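Dralateck Hand-Held Gripper System: Set-up and Operating Guide

Last updated: 19 September 2023

This site uses cookies to remember your language and region. Accept | Manage settings

Section 14: Loss of Tracking and Jaw Faults

14.1 Scope

This section applies to paired hand-held grippers used with a backpack unit and headset. It sets out the procedure to be followed when a gripper loses tracking, when a jaw fails to close fully, or when a cable fault is suspected. It replaces the bulletin issued to Prudon and Kolář sites in February.

CAUTION: Stop recording before inspecting a gripper. Do not place fingers between the jaws while the backpack unit is powered.

14.2 Immediate actions

1. Announce the fault to the other operators in the room.
2. End the current recording and mark it as faulted. Do not delete it.
3. Hold both grippers clear of the table and release the triggers.
4. Note the fault code shown on the headset.
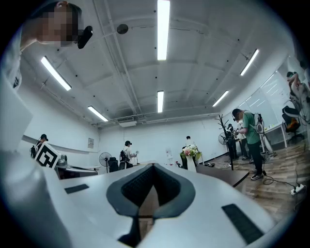 5. Switch off the backpack unit. Wait until the status light goes out before disconnecting any cable.
6. Examine the jaw pads for lifting, tears or trapped debris. A pad that has lifted at one corner must be replaced, even if the jaw still closes.

NOTE: Fault 183 indicates that one gripper has not been located for longer than 2 seconds. The fault may be raised against the left gripper when the right is the cause. Inspect both.

14.3 Checking the markers

1. Wipe each marker face with a dry, lint-free cloth. Solvents will dull the print and must not be used.
2. Confirm that the marker is seated squarely and does not turn under light finger pressure.
3. Look for glare. Overhead tubes and glossy tabletops are frequent sources of intermittent loss. Close blinds or fit a matte cover where necessary.
4. Restart the unit and hold both grippers over the work surface at chest width.

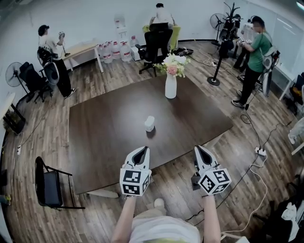 5. Move each gripper slowly to the far side of the work surface and back. The headset must report 100 per cent tracking throughout the movement.
6. If tracking drops at the same point twice, withdraw the pair from use and attach a fault tag.

14.4 Cables and floor area

CAUTION: Loose cables are a trip hazard to operators wearing headsets. Power boards and leads must be moved to the wall or covered before work resumes.

Operators shall not step backward while a fault is being cleared. Chairs and bags are to be kept out of the walking area.

14.5 Return to service

Tagged units are to be sent to the Dridosgate service centre with the fault code and the marked recording. Jaw pads may be replaced on site. Housings shall not be opened by operators.

3 comments | 2 shares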